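Visitor Information: Frequently Asked Questions
Halex Robotics Laboratory Open Day
5 Apr 2019

When does the open day take place?
The laboratory receives visitors from 10 a.m. until 4 p.m. Demonstrations start on the hour, and the last one begins at 3 p.m.

Do I need to register?
Yes. Registration opened in February and is free of charge. Each demonstration admits 18 visitors. Those without a confirmed time may ask at the Folarside entrance whether a place has become available.

What will be demonstrated?
Visitors will see the sorting bench, where robot arms pick up toy building blocks from a marked table and place them in a bin. The task is simple for a person and remains difficult for a machine, as the blocks differ in shape and may lie in any position.

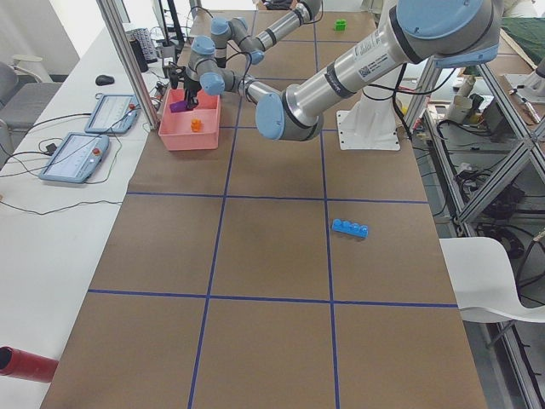

A member of staff remains at the bench throughout and will answer questions between runs. Vicente Echeverría leads the morning demonstrations and Yayra Ayaaba those in the afternoon.

Why is the table divided with tape?
The tape gives staff a common way to refer to positions on the table. When a block is missed, the cell is entered in the laboratory's log, which now holds 3,713 attempts.

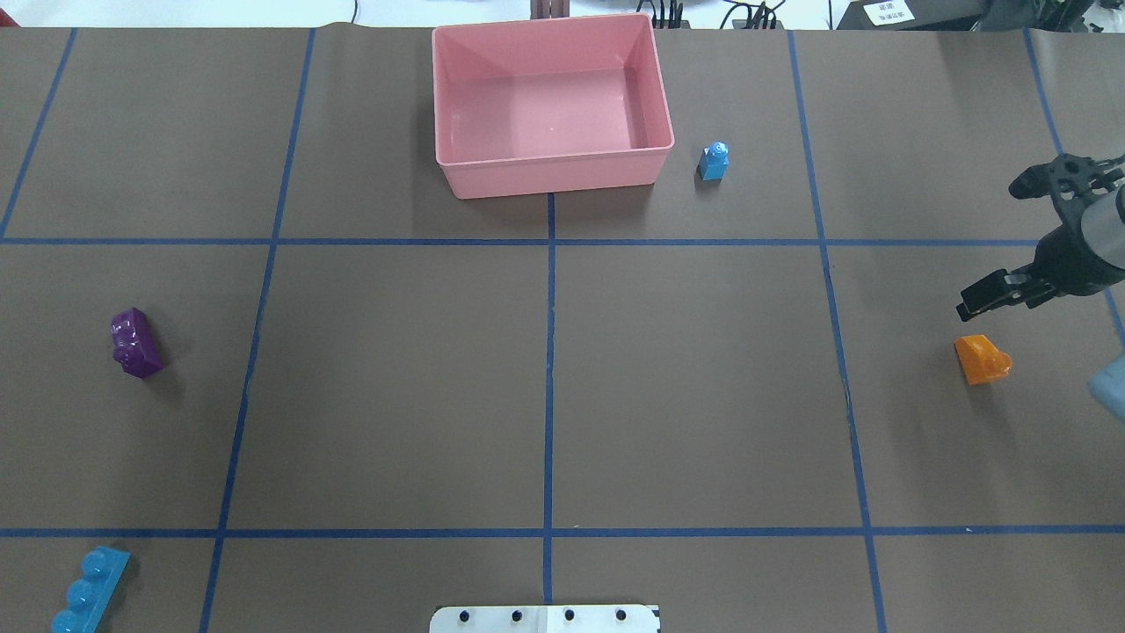
Sorting bench, with the bin at the far side of the table and the gripper over an orange block.

May visitors operate the robots?
No. The arms are operated by trained staff only. Visitors are asked to stay behind the floor line while a run is in progress - this applies to adults and children alike.

Are children welcome?
Children aged 9 and over may attend with an adult. One adult may accompany no more than two children.

May I take photographs?
Photographs for personal use are permitted without flash. Requests from the press should be sent to the Halex visitor office in advance.

How do I reach the laboratory?
The entrance is on the Folarside side of the Antoniuk Building. Parking is limited, and visitors are encouraged to use the bus. Step-free access is available from the rear courtyard.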